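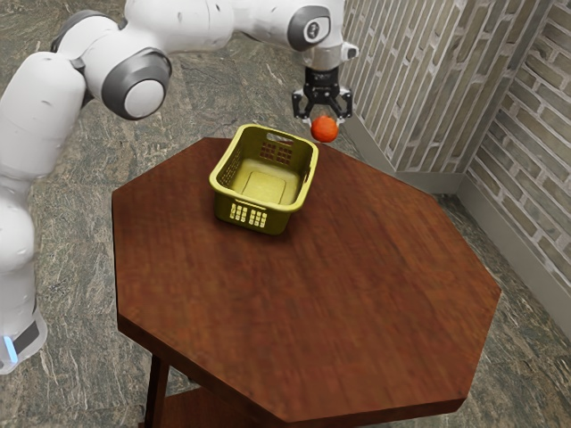 A robot arm with an orange-red ball in its gripper, in a computer rendering.

Wadholm draughts open moves to bigger hall after record entry

The Wadholm Open draughts tournament will be held in the Skotham Halls this September after entries passed the limit for its old venue. Organisers said 362 players had signed up by the time the list closed, compared with 298 last year.

The event has been played in the Wadholm library annexe since it began. Fire rules there limit the number of people in the main room, and last year the under-12 section had to play in the corridor for part of the morning. The Skotham Halls can take the whole field in one sitting, with a separate room for players who want to go over their games.

Play begins at 9.30am and there will be seven rounds over two days. Each player has 40 minutes per game in the main section and 20 in the junior and beginners' sections. Games will be on the standard 64-square board, under English rules.

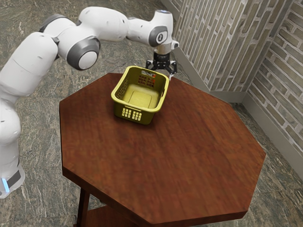
The longer time limit applies only to the main section and follows complaints that too many close endings were being decided by the clock. Last year 741 games were played across all sections, and a high number of those in the final two rounds ended with one player out of time. The change means a later finish on both evenings — the last round is now due to end at 7.15pm on the first day.

Entry fees are the same as before. Players who have paid but can no longer attend may ask for a refund up to a week before the start. There is a short waiting list for the main section, and places that come free will be offered in order. 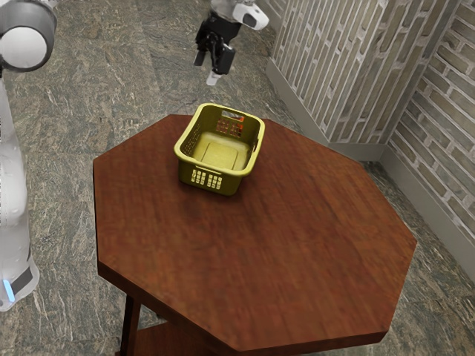
Travel and parking

The number 13 bus from Wadholm station stops outside the halls. Parking on site is for blue badge holders only, and other drivers are asked to use the car park in Yammine Street, a five-minute walk away.

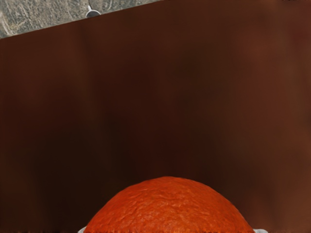
New playing sets have been bought for the top boards from Daltuline, replacing wooden ones that had become worn and hard to tell apart under bright lights. The pieces are larger and have a raised rim so that kings stack without sliding. Their sides have a fine dimpled finish, much like the peel of the orange pictured, and are easier to pick up than the old polished ones. Players on the lower boards will use the existing sets.

Spectators can watch free of charge from the balcony. Phones must be switched off in the playing hall. Pairings for the first round will be put up in the entrance at 8.45am.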